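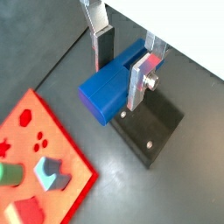
A blue plastic block with a rounded end.

Why is plastic so easy to shape?

Plastic is made of very long chains of tiny parts. When plastic is cold, the chains hold each other and cannot move. When many kinds of plastic get hot, the chains start to slide, and the plastic becomes soft like thick honey.

In a factory, a machine pushes this hot plastic into a mold. A mold is a hollow form, like the one you use for ice cubes. The plastic fills every corner, then it cools and becomes hard again.
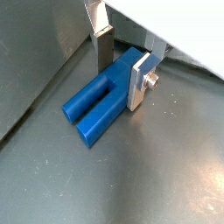 The color goes in before the mold is filled. Small colored grains are mixed with the plain ones, so the color is also inside - not only on top like paint. If you scratch such a toy, you will find the same color under the scratch.

Not all plastics can melt a second time. Some kinds only burn, so please never try it at home!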